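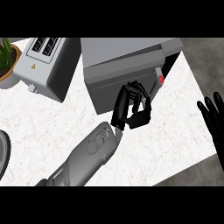
The Jullon kitchen in simulation, with the fingers of the second robot hand just in view and the first hand at the front of the countertop appliance.

About Collico

Collico is a small company that makes practice kitchens for robots. The kitchens exist only in the computer. Our customers load them, put their own robot model inside, and let it try household tasks before the real machine comes near a real door or a real toaster. The product is called Jullon, and it is the only product we sell.

We are located in Clundstead, on the second floor above a shop for bicycle parts. If you come to visit us, please use the side entrance and ring the upper bell.

How we started

The company was founded by Chantelle Mofokeng and Marthinus Kruger. They met while working at MacAulay, where both were in the group for robot hands. Chantelle was writing control software and Marthinus was building the test benches. In that time they broke many fingers. One replacement finger took several weeks to arrive, and during these weeks the team could do very little.

Marthinus began to build a simple counter with one oven in simulation, at first only for his own use. Chantelle added the contact model for the fingertips. Colleagues asked for copies, then for a sink, then for a drawer that sticks a little when you pull it. In September of the following year they left MacAulay on good terms and opened Collico. MacAulay became our first customer and still renews the license every year.

What is in the Jullon kit

The standard kit has 40 kitchen layouts and 567 objects. Among the objects are toasters, microwaves, pots, plates, cups and house plants. Every door, lever, button and knob that should move can move, and you can set how much force it needs. We measure these forces on real appliances in our workshop, with a hand scale and much patience.

You can change the material of the countertop, the light and the position of each object. Many teams ask why we spend time on marble veins and on the soil in a flower pot. A robot which learns with camera images must also learn to ignore such things, and for this they have to be there.

Jullon works with one arm or with two, and with simple grippers as well as hands with many fingers. You bring the model of your robot in one of the common file formats. If the model gives trouble, send it to us and we will look at it. This help is included in the price for the first year.

What we do not offer

We do not sell robots and we do not train them for you. We also do not promise that a task learned in Jullon will work in your kitchen on the first day. Friction is difficult, and soft things are more difficult. Towels, bread dough and plastic bags are at this moment not part of the kit. We are working on towels.

Prices and trial

The license for one team costs 900 dollars per year, with all layouts and updates. Schools and universities pay half. There is a free trial with three layouts, and it has no time limit. For the trial you need only an e-mail address, and we will not call you by telephone.

If you need a special layout, for example a copy of your own laboratory kitchen, please send us a floor plan with measurements and the list of appliances. Marthinus makes the offer himself and normally answers in two working days.

The team today

Besides the two founders we are four people: two for modeling, one for physics and one for customer support. Chantelle is responsible for the software and also reads all error reports. Since the first version we have closed 1,123 of them, and the public list on our download page shows which ones are still open.

We speak English and Afrikaans in the office. Support is given in English.

Visits and contact

Visitors are welcome by appointment. We can show you Jullon on the large screen, and if you bring your robot model with you we will try to have it running in one of the layouts during your visit. Please send the file one day before. For questions about licenses, use the contact form and choose "Jullon license" as the subject. For technical questions, please write which version you are using and attach the log file.

Page last updated 2022-01-11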